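Why Does a Ladle Have a Bend in It?

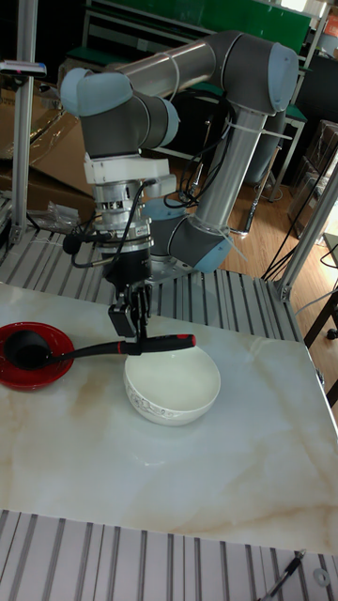
What is a ladle for?
A ladle moves soup, stew or sauce from a big container into a smaller one. It is a small bowl joined to a long handle.

How is it different from a spoon?
A soup spoon is shallow. It has to fit in your mouth, so it can't carry much. The cup of a ladle is deep and has high sides, and that helps to keep the soup in while you carry it across to your bowl.

Why the bend?
Think about a pot of soup. The soup is at the bottom and your hand is above the rim. With many ladles, the handle goes nearly straight up while the cup stays level. If you tried the same thing with a flat spoon, you would have to tip it, and the soup would run off.

Why doesn't the handle burn you?
Some materials let heat travel through them easily. Metal is one of them. Wood and many plastics are slower to warm up, so they are often used for handles. A metal ladle left standing in a hot pot can get too hot to hold.

What about the bowl?
Bowls for soup are deep and round. A flat plate would let the soup spread out, and it would go cold sooner. Ceramic is made from clay that has been baked very hot in an oven called a kiln. Many ceramic bowls have a shiny coating called glaze, which stops liquid soaking in. Colours and patterns can go under the glaze or on top of it.

Try it at the sink
You will need a ladle, two bowls, a measuring jug and some cold water.
1. Fill one bowl with water and put the empty one beside it.
2. Guess how many ladlefuls it will take to move all the water.
3. Move the water and count as you go.
4. Tip one full ladle into the jug and read the number in millilitres.

Märta Torvik's class tried this in September with a big tub. They needed 17 ladlefuls, and the last few were the hardest. Can you work out why? Have a look at how deep the water is when your bowl is nearly empty.

Words to know
Ceramic: clay that has been baked until it is hard.
Glaze: a thin, glassy coating.
Rim: the top edge of a bowl or cup.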